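Segunda tanda de demostraciones

10 November 2018

Sigo con la recogida de ejemplos para Nerko. La primera tanda la grabé deprisa y se nota: al repasarla encontré trayectorias en las que me paraba a pensar con el brazo en el aire, y la política aprendió a pararse también. Thirumalai Salian me había avisado de que pasaría.

Para la segunda he cambiado la manera de trabajar. Grabo en bloques de 32 episodios y descanso entre uno y otro. Si dudo a mitad de un movimiento, descarto el episodio y lo repito. Ningún episodio debería pasar de 15 segundos, aunque con los objetos altos me cuesta cumplirlo.

También he dejado de colocar las cosas siempre igual. Antes de cada episodio muevo la bandeja o la giro un poco, y cambio los objetos. La botella me preocupaba por los brillos, que cambian mucho según el ángulo desde el que la ve la cámara de la muñeca.

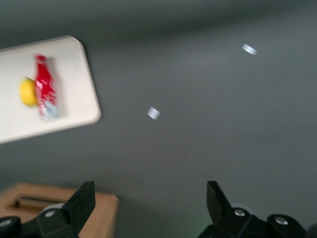
La botella roja, en dos momentos de la sesión.
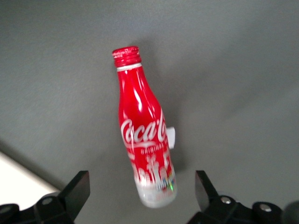 Llevo 453 episodios válidos entre las dos tandas. Los he pasado al formato de Bangera con un script que todavía falla cuando falta la última marca de tiempo, así que de momento reviso esos archivos a mano. Es lento pero prefiero no perderlos.

Lo que más me ha costado es decidir qué hacer con los movimientos borrosos. Al principio los quitaba todos. Luego vi que así desaparecían casi todos los desplazamientos rápidos y me quedaba un conjunto de datos de un robot muy tranquilo, que no es lo que quiero. Ahora los dejo y solo elimino los episodios con fotogramas perdidos.

Otra cosa que cambié fue la apertura de la pinza al inicio. En la primera tanda empezaba cada vez con una distinta, según cómo hubiera terminado el episodio anterior. Ahora la llevo a la misma posición antes de grabar.

Quedan por hacer los episodios con poca luz y los de recuperación, en los que el primer intento sale mal y hay que volver a acercarse. Quiero tenerlos en enero para entrenar con todo junto. Mientras tanto dejaré entrenando una versión con lo que hay y subiré las curvas cuando termine.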